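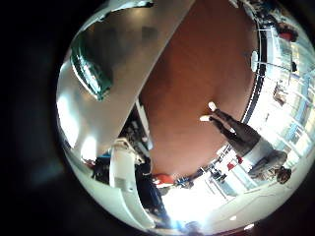 Photo: F. Setiawan / Skordale project. Figure 3. Wrist camera view with a person standing on the open floor and strong daylight from the windows.

4.2 Rules for people inside the recording area

The first version of the Skordale site rules treated people as a safety question only. A person had to stay outside the reach of the arm while the motors were on, and the operator had to have a stop button within reach. Both rules are kept in the present version. What they left open was how to deal with people who are well clear of the arm but still show up in its recordings.

Wide-angle wrist cameras make this a common case. In Figure 3 the robot's own hand takes up a large share of the image, yet the view still takes in a person in a light gray top and dark pants, darker figures farther off, and a long row of windows. The person on the floor appears upside down. Reviewers who were used to upright room cameras tended to look for people in the upper half of the image, and the review guide now tells them to check the full circle, including the rim.

We compared the written rules at two sites, Runley and Dredley, and reviewed 200 episodes from each. Runley asked for consent once, at the door. Dredley asked for it by session and kept a signed list at the operator's desk. The Dredley list was easier to match to recordings, but it was also more often incomplete on days with visitors. In 28 of the Dredley episodes a person could be seen who was not on the list for that session. At Runley the same check could not be done, as the door form did not record a time.

The revised rule combines the two. Consent is taken at the door with a time of arrival, and the operator confirms who is present before each session starts. If someone comes in later, the operator pauses the recording and adds the name. Episodes with an unlisted person are held back for 5 working days – long enough to ask the person in most cases – and then deleted if no consent has been given.

Daylight raised a separate issue. Glare can hide a face or a whole figure, as it partly does in the lower right of Figure 3. Some reviewers had marked such episodes as free of people. Frøydis Öberg, who wrote the first draft of the guide, argued that a washed-out area should count as unchecked, and this wording was adopted. The marking sheet now has a separate entry for it. Blinds are recommended where the task allows, but they are not required.

The rules say nothing on the brightness of the image as such. That is left to the camera settings in the Csizmadia checklist, which both sites already follow and which is covered in Section 4.3.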